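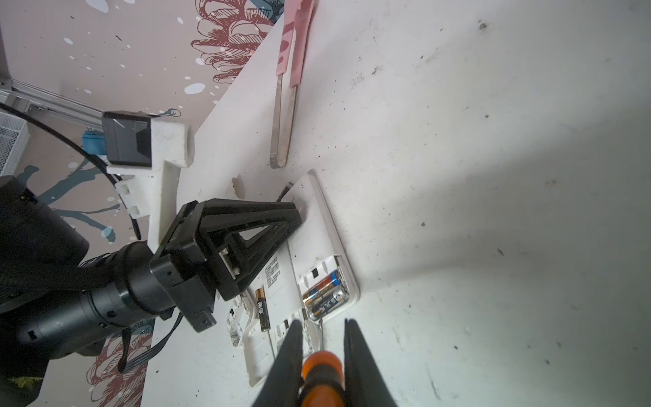 Griltside Hedgerow Project: second progress report to the Choi Fund

Tuesday, July 9, 2019
By the project officer

What the grant is for

The grant pays for new hedging along the old drove at Griltside, repairs to gaps in the existing hedges, and evening classes in hedge laying. This report follows on from the one sent after the first planting season.

Planting

We planted 400 metres of new hedge along the north side of the drove. The mix is mostly hawthorn and blackthorn, with hazel, field maple, dog rose and a little spindle. The plants came bare-rooted from Sketilari Nursery and arrived a fortnight later than agreed, so the last stretch went in during the first days of April. That stretch has done less well than the rest. The soil there is thin and the spring was dry.

We have counted 210 failed plants. Most are blackthorn. The nursery has agreed to replace half at no charge and we will meet the cost of the others from the contingency line. Replacements will go in when the plants are dormant.

Rabbit guards are in place along the whole length. A few were blown off in the spring gales and have been put back with stouter canes.
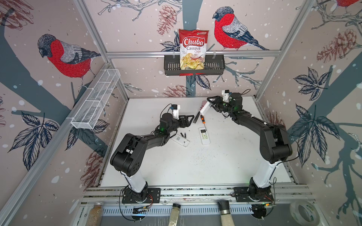 Countryside and Open Spaces Team

Gapping up and access

Five gaps in the existing hedge at Drandik Farm have been closed. At the largest we also had to move a water trough and rehang a field gate, neither of which was in the original plan. The farm supplied the gate posts. The footpath stayed open throughout, apart from one morning when the trench for the water pipe crossed it.

Bird records

The baseline bird survey is complete. Yellowhammer, linnet and whitethroat were all recorded on the drove. Bullfinches were found only at the Drandik end, where the hedge is tallest and has not been cut for several years. We have asked that this length be left out of the autumn flailing and trimmed on one side only every third winter.

Classes

A total of 41 people came to the hedge-laying classes. Feedback was good on the practical days and poorer on the indoor evening, which ran late and tried to cover too much. We will split it into two shorter evenings.
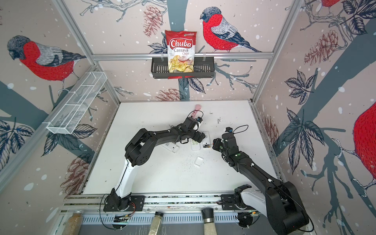
Bullfinches, branches and pinecones on the wallpaper.

Spending

Spending is slightly under budget on plants and over on fencing materials. Stock netting rose in price between the quote and the order. We would like to move the underspend across to cover this and ask for your agreement in writing before the next claim.

Next steps

Weeding along the new hedge continues through the summer, by hand near the ditch. The replacement order goes to the nursery in September. The next report will include survival figures for each species and a map of the finished lengths.

Related items

Griltside Hedgerow Project: first progress report
Hedge-laying classes: how to book
Drandik footpath: notice of works
Choosing plants for a mixed hedge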